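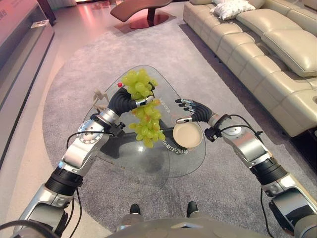

A strike is just everybody skipping work on the same day, one reader wrote to us, so why does it get a whole chapter in the history book when skipping school only gets you a phone call home?

Fair question. The short answer is that a strike comes with a list of demands. The longer answer needs a town, a river and a great many socks.

The town that made the socks

Fustden is a made-to-measure sort of town. It sits on the Skimier, a brown and bossy little river that once turned the wheels of the Malik Mill. The mill made socks. At its busiest it had 800 workers, which was most of the grown-ups in Fustden and, in those days, a fair number of people who were not grown-ups at all. Twelve-year-olds swept under the machines. They fit under there very nicely, and that was the whole of the job interview.

The working day started at six in the morning and ended at six in the evening. If you were five minutes late you lost an hour's pay. If the mill clock was five minutes fast, you also lost an hour's pay, and the mill clock had a habit of being fast.

Then one spring the owners put up a notice. Pay was going down. Sock prices had dropped, the notice explained, and it hoped everyone would understand. Everyone did understand. They were furious.

So what can you do?

Imagine you are a sock knitter and you think the pay cut is unfair. You could march into the office and say so. The manager could then say, "Good-bye," and hire your neighbor. One knitter is easy to replace.

Replacing 800 is another matter. You can't find that many spare knitters by lunchtime, and meanwhile no socks are getting made, and the stores that ordered socks are sending rude letters. This is the idea behind a strike. Workers all stop together, and they say what it would take for them to start again.

What the knitters wanted

The list was written on the back of the pay notice, paper being expensive. It said:

The old pay back.
A clock that tells the time.
No one under fourteen at the machines.
A door on the outhouse.

History books tend to leave out the last one. The people who used the outhouse would not have.

Words you will run into

Picket line: a group of strikers standing outside the workplace, asking other people not to go in. There is often singing. It is not always good singing.

Union: a group of workers who have agreed to stick together and bargain as one. Usually they pay a little money each week, called dues.

Strike fund: the pile of money those dues turn into. Strikers don't get paid, and children still want supper.

Lockout: the same thing backward. The owners shut the gates and keep the workers out until they agree to the owners' terms.

Strikebreaker: someone hired to do the work while the strikers are out. Strikers had other names for them, and you can look those up when you're older.

Forty-three days is a long time

The Fustden strike lasted 43 days. The first week felt like a holiday. People fixed their roofs. By the third week the strike fund was mostly potatoes, and families were eating potato soup, potato pie and something called potato surprise, in which the surprise was turnip.

Not everybody in town agreed with the strike. The grocer was owed money and wanted it over with. Some knitters wanted to go back too, and they weren't cowards or villains. They had babies, and rent due. When you read about a strike, it helps to remember that "the workers" were never one big person with one big opinion.

Help came from upriver. The bargemen of Tranalov refused to carry coal to the mill, and a petition went around asking the owners to sit down and talk. It got 1605 signatures. One is a paw print. The petition is in a glass case in the Fustden library now, and the paw print is the part that visitors lean in to look at.

Did they win?

Partly, as people mostly do. They got back half of the lost pay. The clock was fixed. The age limit was set at thirteen, so both sides could go home and say they hadn't given in. The outhouse got its door that same week, which makes you wonder why it needed a strike.

Some of the leaders were never hired again. That happened often, and in many places there was no law to stop it. Today a lot of countries do have laws about strikes: who may strike, how they have to vote on it first, and what a boss may and may not do afterward. The rules are different from place to place, and people still argue over them.

Back to skipping school

If you stay home tomorrow and play games, you are absent. If your whole class stays home, tells the principal the reason, and offers to come back when the thing is fixed, you are getting closer to a strike. Students have done it, over all kinds of things.

The phone call home still happens, though. It's just a lot of phone calls.

Try it yourself

Write a list of four changes you would ask for at home. Now cross out the one you'd give up first if somebody met you halfway. Keep the list away from the dog.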